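Put the vegetables where you can see them
by Styliani Papadakis

I have an opinion about vegetables which my family finds too strong. I think that a vegetable should spend some time in the open before it is cooked. It should lie on a table or in a good bowl, and the people of the house should pass it on their way to somewhere else. When it goes directly from the shopping bag to the drawer of the refrigerator, we forget it, and after two weeks we are surprised by what we find.

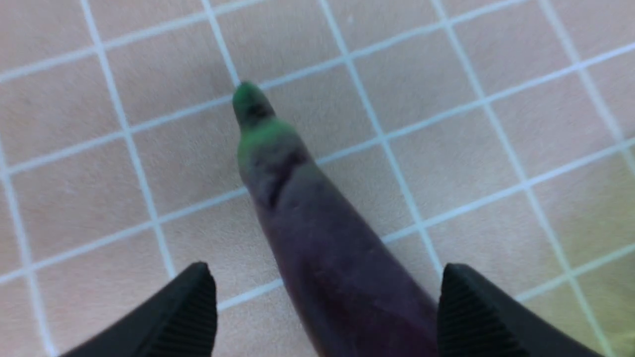
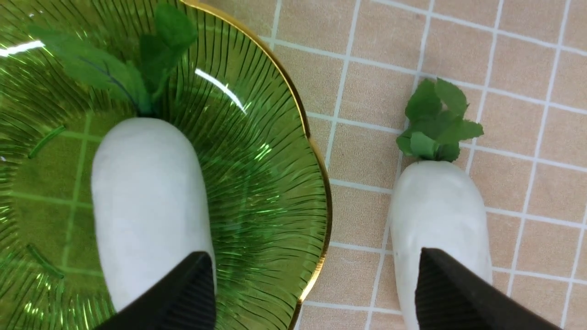
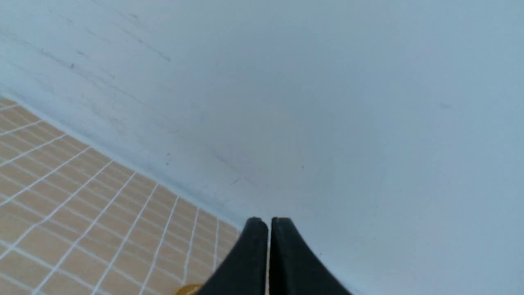
An eggplant, two white radishes with one of them in the green glass bowl, and the plain white surface next to the tiles.

I grew up in a house where the bowl was never put away. My grandmother kept it filled with whatever was going to be eaten next, and we children could read the dinner from it when we came home. If there were eggplants, it would be a long evening, with salt and oil and much waiting. If there were lemons only, she was tired and we would have soup. She did not explain any of this to us. We learned it by walking past.

When I moved to Humville, I rented a kitchen with many cupboards, and I was proud of them. Everything had a door. For the first year I put each thing behind its door and I cooked badly. I bought the same onions again and again. I thought the fault was in my memory, so I made a list and fastened it to the refrigerator, and after some days I did not see the list either.

Then, one August, I was given a glass bowl from a shop in Presholm, and it was too wide for every shelf I owned. It had to stay out. I put in it three peppers and a cabbage, mainly to make it look less lonely, and that week I cooked all of them. I do not say that a bowl can teach a person to cook. I say that I am a person who cooks what she sees, and I believe there are many of us.

My neighbour does not agree. She tells me that a vegetable in the open loses its firmness, and about some vegetables she is right. Lettuce cannot live like this, and I would not leave spinach out even for an afternoon. A radish with its leaves becomes soft if you forget it, because the leaves continue to drink from the root. I cut them off if I am not cooking the same day. But I like to look at them first. A white radish without leaves could be almost anything, and with its leaves it looks like something that came out of the ground.

The eggplant is my best argument. It does not like the cold. In the refrigerator mine get brown marks inside and a skin like an old glove, and on the table they stay handsome for two or three days, which is enough for anybody who intends to eat them. Also I find it the most beautiful thing in the market, and it is cheap. At Rallis, where I do my shopping, I paid for my last 300 grams less than for a coffee. I cannot think of any flower with this colour for this price.

I must say something about glass, as people ask me why not a basket. A basket is good for potatoes and onions, which want air and do not care for beauty. But a basket hides what is at its bottom. Through glass you can see from the side that something there is becoming old. It is also easy to wash, although a bowl with ridges needs a soft brush, and a gold rim should never go in the dishwasher. I learned this second rule with a plate from my aunt's set, and I am still sorry about it.

Some readers will think that this is decoration and that I am giving it a serious name. Perhaps it is partly so. I have seen the kitchens in the magazine Prultia, where 4 lemons sit in a dish for the photographer and I suspect that they are never squeezed. I don't want such a kitchen. The difference is that my bowl must be empty on some days. When it has been full for a week with the same things, I am doing it wrong, and I make a soup.

An empty surface beside the bowl is also necessary, and here I am more strict than my grandmother was. She had letters, keys, thread and medicine on her table, and the vegetables had to fight for a place. I keep one white surface clear in the kitchen. It gets scuffs, it gets small specks, and I wipe it when I notice them. But I try not to let anything live on it. If I take an eggplant and put it down there, I have already started to cook, even when I still have my coat on.

My daughter, who has a drawer for everything, came to visit last month and moved my onions into the pantry to be helpful. I moved them back after she went to bed.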